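Residence permit renewal while changing address, do I carry on or start again?

Posted in: Moving abroad > Permits and paperwork

tealandtoast

Hi all, hoping someone has been through this. I moved to Cleltley for work and my residence permit runs out at the end of August. I sent the renewal in with 2 months to spare, got the receipt, all fine. Then my landlord decided to sell up and I've had to move to a flat in Aquino, which comes under a different district office.

I rang the Cleltley office and the woman told me my file would "follow me". Lovely. Then I rang Aquino and they said they can't see any file and I should make a new application, with the fee again (116, and it isn't refundable if you withdraw). I'm worried that if I put in a second one it cancels the first, and then I'm sitting here with no valid permit and no receipt either. My employer, Dranier, is being nice about it but their HR people have never dealt with this and keep asking me what the rules are! 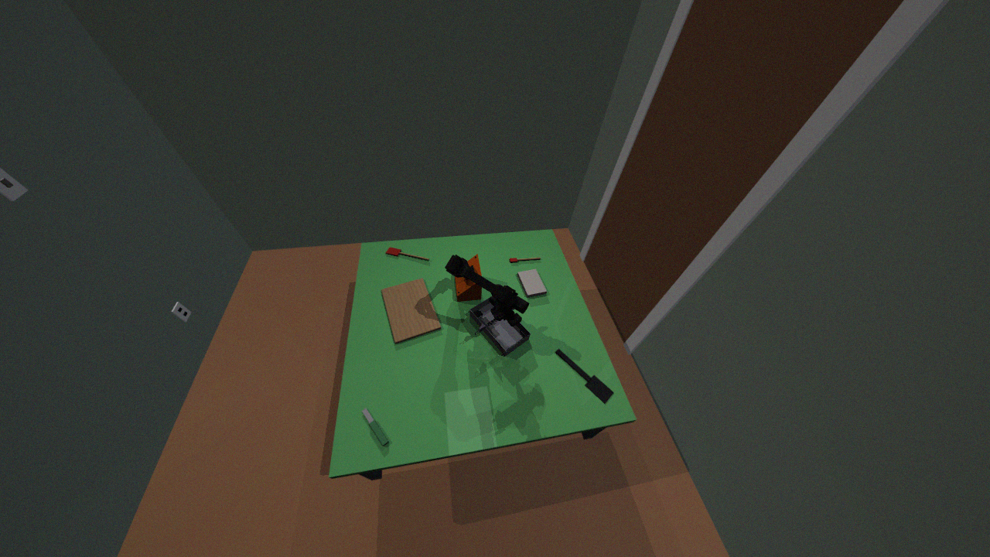
Green table, seen from above

What I want to know is whether the receipt from the first office still counts now that I've moved, and whether I need to leave the country if the old permit runs out before they sort themselves out. I've got a trip home booked as well and I'm scared they won't let me back in.

Cetano_Lass

I did almost exactly this, only going from Cetano to Aquino. Don't make a second application! The first one stays open, but you have to register the change of address yourself, in person, and then ask the new office to request the file. They won't do it unless you ask. Take your tenancy agreement, the receipt and your passport, plus copies of all of them (they wouldn't copy anything for me and the shop over the road had a queue out of the door).

Mine took 3 weeks to come across and I rang a lot. The receipt covered me for staying and working the whole time. I kept it in my bag along with the old permit and was only asked for it once, at the bank of all places.

Travel is the bit I'd be careful with. I was told the receipt lets you stay but doesn't always let you back in, and that there's a separate return paper you can ask for at the same counter. I got one and I'm glad I did. Go before 9 in the morning, the tickets for that counter run out.

mossyboots

you can get fined up to 500 for not registering a new address in time so do that bit first whatever else you do. no idea about the rest, mine was a student one

tealandtoast

Thank you both, I hadn't even heard of the return paper. Going to Aquino first thing tomorrow with the tenancy agreement and a stack of copies. Cetano_Lass, did you have to pay for the return paper or was it covered by the renewal fee?

Cetano_Lass

Small extra charge, card only. Ask for a stamped slip when they request your file too, I had to show mine the second time I went in.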